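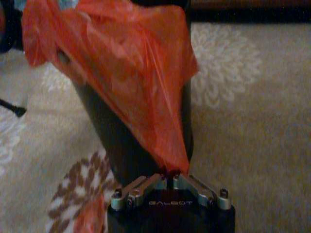

Le salon de Marijke Goossens, à Orkham

En mai, nous avons rangé le salon avant le lavage du tapis, un modèle beige à fleurs claires acheté chez Timmermans. Comptez environ 2 heures pour la pièce. Les petits sacs en plastique sont gardés et resservent pour le tri — les plus abîmés partent au recyclage.

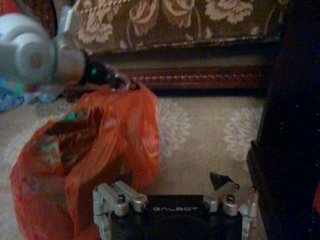 Sac en plastique rouge orangé, froissé, l'ouverture tournée vers le haut.

Photos : Agnes Kinnear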